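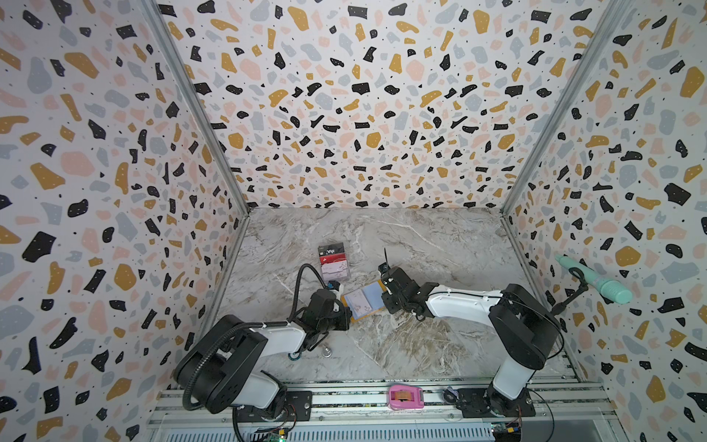

Accueil > Questions > Membres > Se connecter

Catégorie : Murs et sols / Papier peint, adhésifs

Papier peint terrazzo sur trois côtés, comment vous gérez les angles ?

Bonjour à tous ! Je refais une petite niche ouverte devant, avec le fond et les deux côtés en papier terrazzo (fond blanc, éclats noirs, moutarde, rose pâle et gris, j'adore). Au sol j'ai prévu un revêtement effet marbre gris et blanc. Mon souci, c'est les angles : j'ai un montant en métal dans chaque coin et je ne sais pas si je passe derrière ou si je coupe au ras. J'ai pris deux rouleaux Etska, 375 g de colle en poudre Trusero, et j'ai peur de tout gâcher. Et puis marbre + terrazzo, ça fait trop, non ?

Réponse de Taha Ouali
Si les montants se démontent, tu les enlèves, tu tapisses et tu revisses après, c'est le jour et la nuit ! Commence par le fond, fais déborder de 2 cm sur chaque côté, puis pose les côtés par-dessus. Avec un terrazzo les raccords ne se voient presque pas, les éclats partent dans tous les sens (j'ai fait la mienne en avril, j'en ai décalé un bon morceau et je ne le retrouve plus). Pour la colle, laisse gonfler 20 minutes. Lame neuve obligatoire, sinon ça peluche.

Réponse de benj204
trop chargé pour moi, j'aurais mis un sol uni

Réponse de Maryvonne
Moi j'aime bien le mélange, le gris du sol rappelle celui des éclats. Par contre chez Benmoussa ils vendent des chutes, prends-en une pour t'entraîner sur un angle avant.

Voir aussi : Enduits | Carrelage | Peinture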